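**Cornberg Two-Arm Bench Kit: what comes with it, and how we ask you to run it**

We sell the Bench Kit to people who want two small arms working side by side on ordinary tables, and over the years we've found that most of the questions we get by phone aren't about the arms at all. They're about how close a person may stand, what to do with the cables, who gets to hold the controller, and whether a laptop can live on the same table. So this page is partly a product page and partly the house rules we send out with every order (please do read them, even if you've run arms before!).

### What's in the box

- Two arms with wrist collars and end housings fitted
- Two parallel grippers with black fingers, plus a spare finger set
- Cable sets for both arms, with ties and strain reliefs
- One Skolell stop button on a long lead
- Floor tape, yellow, one roll
- The printed rule card, in English, for the wall
- A logbook with 30 pages

Tables aren't included. Most customers push together two desks they already own, and that works very nicely as long as the tops are level with each other and neither one rocks. If there's a lip at the seam, shim the lower desk before you do anything else. A finger that catches on a seam will pull harder than you'd expect from an arm this size, and you'll hear it from the next room.

### Before the first run

The kit arrives with the speed limit set low, and we'd like you to leave it there for the first 20 hours of work. After that the person in charge of the bench may raise it one step at a time, and each step goes in the logbook with initials. We know this sounds fussy. The Ridgeway training shop followed it to the letter when they set up their benches last August and told us that by the second week it was simply how they did things.

Your own risk assessment comes first, always. Our rules are meant to sit under whatever your local regulations and your insurer ask for, and if the two disagree, go with the stricter one and give us a ring so we can talk it through.

### The rule card

**1. Mark the reach.** Extend each arm fully, turn it through its whole sweep, and tape the floor a hand's width beyond the farthest point. People stay behind the tape while the arms are powered. Chairs too.

**2. One person has the stop.** Before power goes on, somebody says out loud "I have the stop," and that person does no other job. If they need to answer the phone, the arms go off first.

**3. Hands in only when power is out.** Pausing the program doesn't count. If an item falls where the grippers can't get it, stop, power down, fetch it, and start again.

**4. Cables go outside the elbow.** Leave enough slack for the full turn of the wrist and no more than that. Run each joint to both ends of its travel by hand and watch the loop as you go. If it touches the table edge or the other arm, tie it again.

**5. Soft things first.** New programs are tried on cloth: socks, towels, washcloths, that sort of thing. Cloth forgives a bad grip, it doesn't shatter, and you can tell a good deal about finger pressure from how it bunches. Move to hard items only after you've watched a full session on cloth.

**6. Keep the near table for the work.** Whatever is being handled and whatever it goes into belong there. Anything else that has to stay close by goes toward the back or off to the side, out of the reach you marked in rule 1.

**7. Drinks have lids.** We'd prefer no drinks on the bench whatsoever, but we've met people, and so the card asks for a closed bottle, set well back.

**8. Check the fingers.** Look at the finger tips at the start of each day. Worn teeth lead to stronger grip settings, and stronger grip settings lead to torn goods and sore thumbs. Swap both fingers on a gripper together.

**9. Write it down.** Any stop that wasn't planned gets a line in the book: time, what the arms were doing, who had the stop. Two words will do if you're busy.

### Service and spares

Spare fingers, collars and cable sets ship from our own shelves, and the part numbers are on the last page of the manual. The wall card is free if yours gets splashed or lost. A yearly check by one of our people costs 297 dollars per bench, travel included within the delivery area, and takes nearly a full morning. Jonas Mösli looks after the bookings and is very patient with people who aren't sure which version they own.

If you're on the older Fastari mounts, the kit will bolt straight on, but please order the longer cable set. The standard one is too short to go outside the elbow and you'd be breaking rule 4 from day one.

### At the bench

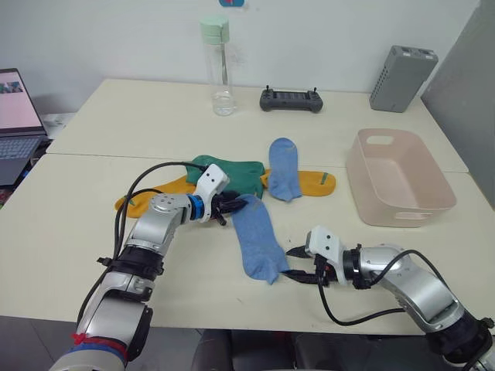
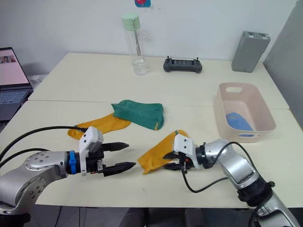
*Sock work on two joined tables, with the pink basket to the right.*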